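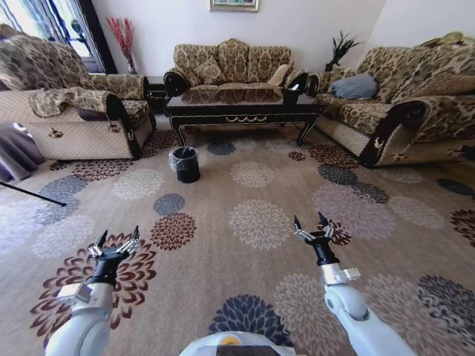 Slide 1. Both arms out over the carpet, fingers open, trash bin in the middle of the floor.

Good morning. I was asked to talk about which gripper you should buy, and I'm going to spend most of my time on why I don't trust the tests that are supposed to answer that. Including ours.

Quick background. We ran the comparison at Clindale, in a furnished living room. Two grippers: the two-finger linkage type you'll see on the slides, and the older one from the Kavomcombe trial, which I'll call the Ulliten because that was the project name. Same arms, same controller settings, same task sheet.

(Pause. Ask who has a published success rate on their website. Wait for hands.)

We logged 1,201 grasp attempts across the two. Of those, 119 got thrown out before anyone looked at a result. Somebody bumped the object, the log dropped, the start position was off. All fair reasons. But if I get to decide which attempts count, I can make either gripper win, and so can the vendor. So my first question to anyone with a chart is how many they tossed and who did the tossing.

Next slide. 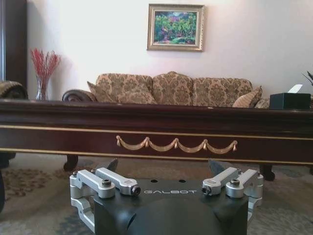
Slide 2. Wrist camera, facing the coffee table. Tissue box at the right end.

Spend some time on this one. It's the view people argue about most. The wrist camera is supposed to help you on the last bit of the approach, and the gripper itself takes up the bottom center of the picture. You get a very nice look at the sofa and the painting. How much of the thing you're reaching for do you get? Depends on the angle, and the spec sheet won't tell you.

Then the table. Glossy top, thick molded edge, dark finish. I've read plenty of gripper reports done on a matte gray bench with foam blocks, and I don't know what to do with them. A tissue box is light, the sides give when you squeeze, and it sits on a surface that reflects. I'd take one afternoon of tissue boxes over a month of foam blocks.

Somebody will say the head camera covers the gap. Maybe. In the first slide the head camera sees both sets of fingers fine, with the carpet under them, and the carpet is big round flowers in dark and light. Dark finger tips over a dark flower. I'd want to see the numbers for that pattern before I believed anybody's depth claims. We don't have them. We didn't think to split the log by floor pattern, and that's on us.

(If running late, skip to the camera part. Don't skip the camera part.) 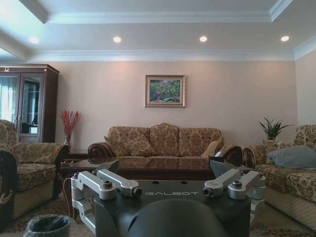 So, camera placement. The question I'd ask is what your own hardware blocks. Fingers, pads, housing - all of it eats into the view, and it eats more on some poses than others. A wider view gets you the room: furniture, ceiling lights, the whole layout. Good for a demo. For picking up a tissue box that's partly behind your own finger pad, I'm less impressed.

The Han controller people asked us for a winner. I wouldn't give them one. The two grippers traded places depending on which tasks we weighted, and the weights were set by the same two people who ran the arms. I was one of them.

What I'd do over: fix the discard rules in writing before the first attempt. Keep the discarded video. Have the scoring done by someone who doesn't care which one we buy. We start the second round in September and I'll post the rules ahead of time, so you can complain early.

Questions. If the vendor asks about grip force, the answer is that we didn't measure it.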